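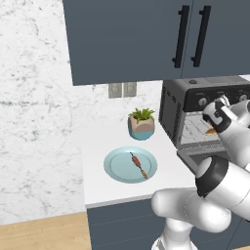
Gallow starter army, Trukeo skirmish range. Back in stock, finally. 271 points as boxed, so legal for small games under the August rules. 6 plastic minis, bases, one card deck. Unpainted, glue not inclued.
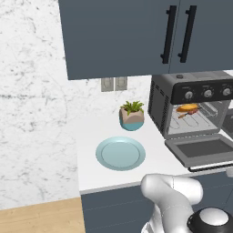
Slate-grey doors, black bar handles

Cards are the new printing, old Kazemi stat lines are out. Expansion takes you to 600 pts, sold seperately. Kokine dice not in this box.

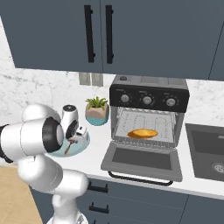
Light blue plate and toaster oven on the counter

Orders before 2pm go same day. One per customer for now.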